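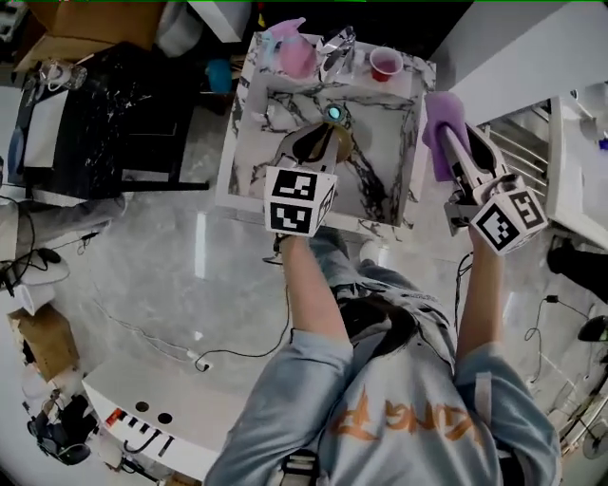
**What do you clear off a table first?**

Whatever can spill. Everything else can wait for the cloth.

## Unit 4: Tables and Other Flat Surfaces

Domestic Upkeep, Pickering evening program. Bring this sheet back in January; the spare copies have a way of becoming coasters.

### 4.1 Why the table fills up

A table is a shelf you can sit at. Put a pitcher on it for lunch and by supper the pitcher has company: a cup, a bottle, and some small thing with a light on it that belongs in another room. The Mundau reader gives this eleven pages and a diagram. You may skip the diagram.

For our purposes, sort what you find into:

- **Vessels.** Pitchers, cups, jars. Treat all of them as full until you have looked inside.
- **Empties.** Mostly plastic bottles, often already crumpled by someone who considered that the end of the job.
- **Strays.** Anything small. Clear plastic bits are the worst, particularly on a patterned top.
- **Cloths.** A cloth left on the table counts as clutter, however good its intentions.

### 4.2 Marble patterns

A white-and-black marble pattern hides crumbs, rings and dried juice with great skill, and this explains much of its popularity. Crouch until your eye is level with the top and look toward the window. You will not enjoy it.

Wipe in overlapping strips, far edge first, and finish at the edge nearest you. Fold the cloth in quarters and turn to a fresh face when one gets grubby. Circles feel productive and move the dirt to a new address.

Glossy floor tile gets the same low-angle check, after the table. Those who did the floor first last term did it twice.

### 4.3 Where things go

Vessels to the sink. Empties to recycling, caps on or off according to your local rules. Strays go in one bowl, emptied the same evening. The top of the nearest cabinet is **not** a destination. Jars and cardboard boxes go up there for a minute and are inherited by your children.

### Practice

1. Clear and wipe one table at home, then do the crouch test. Write down what you missed.
2. Read Flitach, p. 91, on folding cloths. Ignore the footnote about starch.
3. Optional: the Grumum chapter on radiators, for anyone who has looked behind theirs and needs support.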